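3.2 Survey sites and sampling

The household survey was carried out in four districts, Ullgate, Bondow, Grewal and Landcombe, which differ in housing age and in the share of residents who rent. Letters were mailed to 892 addresses drawn from the municipal water billing register. Completed forms were received from 413 households, of which 152 were in Bondow. Addresses with a shared meter were kept in the sample, but their readings were divided by the number of units listed on the account.

Respondents reported how often they used outdoor taps, washing machines and dishwashers during August. These reports were then matched to metered use for the same month. Where the two sources disagreed by more than 800 gallons, the household was contacted a second time and the original answer was kept on record alongside the corrected one. Landcombe had the largest share of such cases, most of them linked to garden watering on timers that residents had not set themselves.

Employment type was recorded because hours spent at home affect daytime use. Occupations were grouped into office, retail, care, workshop and laboratory, and other.
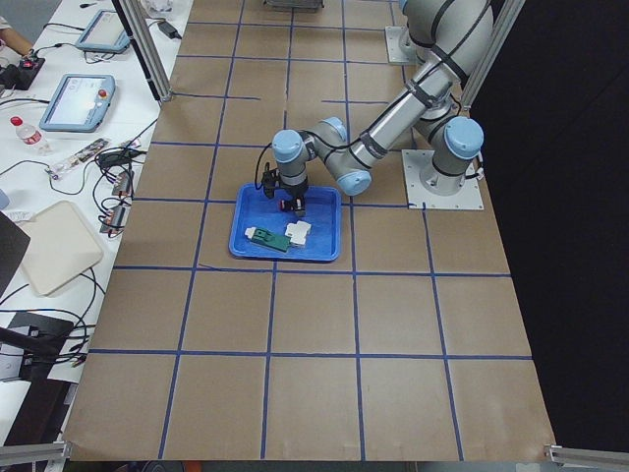 Figure 4. Work table with taped grid and robot arm.

Daytime use was defined as metered flow between 9 a.m. and 4 p.m. on weekdays. Households in Grewal with no hourly meter were left out of this part of the analysis but remain in the monthly totals reported in Section 4.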